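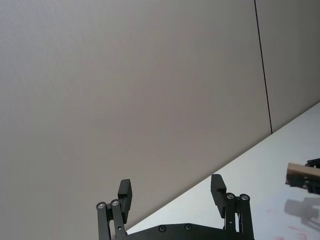

How to Get Pink Stains Off a White Tabletop

By Raquel Serrano

I have had a white worktable since April, and I love it more than a grown woman should love a table. It makes the whole room feel bigger and brighter, especially against a pale gray wall. The trouble with white, of course, is that it keeps a record of every berry, marker and drip of food coloring that comes near it, and the pinks and reds are the stubborn ones.

Before you scrub anything, please try the gentle way first. You will need dish soap, baking soda, a couple of soft cloths and a little patience (a cup of coffee helps too). Clear off whatever you can, then wipe the table from the back edge toward you with a warm, soapy cloth, so the crumbs don't end up along the wall. Dry it well. Sometimes that is all it takes, and you can go enjoy your coffee!
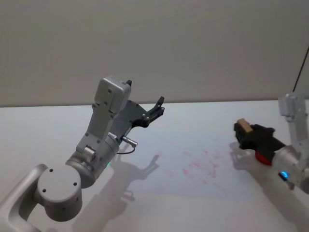
STEP 2: TREAT THE SPOTS

A stain made up of speckles and smudges, like the pinkish-red patch near the middle of this tabletop, is best handled as one area. If you chase each little dot you'll be there all afternoon, believe me. Stir baking soda with just enough water to make a soft paste, spread it over the whole patch and leave it for 12 minutes.

Now take a damp cloth and rub in small, light circles. Keep the pressure easy, and try a hidden corner first if your table has a glossy finish, as even baking soda can dull some of them. Rinse with clean water, dry, and look at it from a low angle with the light coming across. You may need to go again, and I have done it as many as 4 times on an old beet stain.

My neighbor Kipchumba Tanui swears by leaving a damp cloth over the paste so it doesn't dry out, and I've come around to his way of thinking.

STEP 3: KEEP IT WHITE

Wipe up anything red as soon as you notice it, and put a tray down before you open the food coloring. I wash my cloths separately afterward, too.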